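The Case for Keeping the Small Branch Open

An opinion from the Gratwood Institute for Local Services
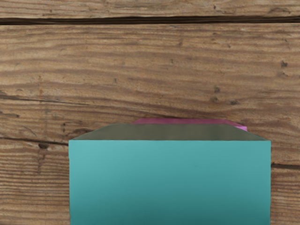 Should a town keep a branch library that few people appear to use?
In most cases it should, provided that the town has first asked what the branch is used for and by whom, and has not relied on the number of books that leave the building.

The question has returned to many town budgets this year, and it has returned in a familiar form. A central library is renovated or expanded. Its operating costs rise. The smaller branches, which were built for neighborhoods that have since changed, are compared with it on a table of annual loans, and they compare poorly. A proposal is then made to close one or more of them and to apply the savings to longer hours downtown. The proposal is usually presented as a matter of efficiency, and the people who oppose it are usually described as sentimental.

This Institute has read a good many such proposals. It is our view that most of them measure the wrong thing, and that the towns which adopt them give up something they will later pay more to replace.

What a loan figure records

A loan figure records that an item was checked out. It does not record that a person came in to read the newspaper, to print a lease, to ask how a benefits form should be completed, or to sit in a warm room between the end of school and the end of a parent's shift. In a large central library these uses are a modest share of the day's activity. In a small branch they may be nearly the whole of it. A branch judged by loans alone is therefore judged on the part of its work that matters least to the people who depend on it.

The town of Widadport offers a useful instance. Its Nallolach branch occupies a single room and a storage closet beside a bus stop, and in the town's budget papers it stood at the bottom of every column. When the library department was asked to prepare a closure plan, it first kept a simple record at the desk through the month of April. Staff noted each request for help that did not involve a book. They recorded 200 such requests in the first week. The majority concerned printing, identification documents, job applications and the completion of government forms online. Almost none of this had ever reached the annual report, for the reason that the annual report had no line for it.

The Widadport record does not settle the matter for every town. Desk records depend on the patience of the staff who keep them, and a week of tax deadlines will look busier than a week in August. The exercise did, however, change the discussion. Council members who had spoken of an empty room began to speak of a service that would have to be provided somewhere, by someone, under a different heading in the budget.

The matter of distance

Proposals to close a branch commonly state that the central library is a short drive away. The statement is true for people who drive. From Nallolach, the bus to downtown Widadport runs every 60 minutes outside the commuting periods, and the return trip requires a transfer. A resident who needs to print 2 pages must set aside most of a morning to do so. A child under a certain age cannot reasonably make the trip alone at all.

It is sometimes said in reply that such residents could be served by a delivery van or by a locker for reserved books. Both are good services, and we have supported both. A locker will hand over a novel that someone has already chosen. It will not explain a letter from the housing office. The van stops for 40 minutes and moves on, and its schedule is known mostly to those who already use it. These arrangements extend a library to people at its edges. They were not designed to take its place, and the departments that operate them generally say so when asked.

There is also the question of who bears the loss. When a central library shortens its hours, the inconvenience is spread across the whole town. When a branch is closed, it falls on one neighborhood, and very often on the neighborhood with the fewest alternatives. A council may decide that this is acceptable. It should decide it openly, with the bus timetable on the table beside the loan figures.

The cost of reopening

Savings from closure tend to be smaller than first stated. The building must still be heated enough to protect its pipes, insured, and kept secure until it is sold or leased, and a one-room building on an awkward lot may wait a long time for a buyer. Staff are commonly transferred, and their salaries move with them. The collection is either stored, at a cost, or dispersed.

Reopening, by contrast, is expensive in ways that closure plans never mention. A room that has been a library for decades carries with it a set of habits. Parents know that it is there. The school nearby has an arrangement with it. Older residents have learned which afternoons are quiet. Once these habits are broken they do not resume when the door is unlocked again, and a reopened branch must often spend several years finding the public it once had. Towns that close a branch as a temporary measure should understand that there is seldom anything temporary about it.

A fair account of the other side

There are branches that ought to close. Some stand in districts whose population has moved away entirely. Some are in buildings so unsound that repair would cost more than a new lease across the street, and in such cases a move is the proper answer. We would also concede that a director with a fixed budget faces choices that an outside body does not, and that an open branch with no money for books or wages serves the public badly. A branch kept open for a handful of hours each week, at times chosen to suit the staffing rota, may do little more than delay the decision.

We do not accept, however, that the rise of electronic lending has made the question obsolete. Electronic lending has been of great benefit to readers who own a device, pay for a connection, and are comfortable with both. The desk record at Nallolach suggests that a small branch now sees many of the people for whom one of those conditions does not hold. As more public business is moved online, the number of residents who need a staffed room with a working computer may well increase. It is difficult to see the wisdom in closing such rooms at the moment other departments are sending people to them.

What a council should ask for

Before any vote is taken, a council should have in hand a record of desk requests covering an ordinary month, kept by the same method at every location, the central library included. It should have a statement of travel time by bus and on foot from the streets the branch serves. It should know the yearly cost of the building if closed as well as its cost if open. And it should hear from residents in the branch itself, in the evening, with interpretation where it is needed. At Nallolach, where many households belong to the Tôn tenants' association, the notice of the first public meeting was printed in English only and the meeting was held downtown. Attendance was low, and the low attendance was then cited as evidence of low interest.

A modest change to annual reporting would also help. If library departments published requests for assistance beside loans, with the same prominence, the small branches would appear in the budget as what they are. Some would still rank last. The ranking would at least be drawn from the work they do.

Widadport has extended the Nallolach lease by one year and has asked for a second desk record before the next budget. We regard this as a sound decision, though a lease renewed a year at a time makes it hard to hire a permanent librarian or to repair the roof properly. A longer term should be considered when the matter comes back to the council.

Gratwood Institute for Local Services, 31 December 2021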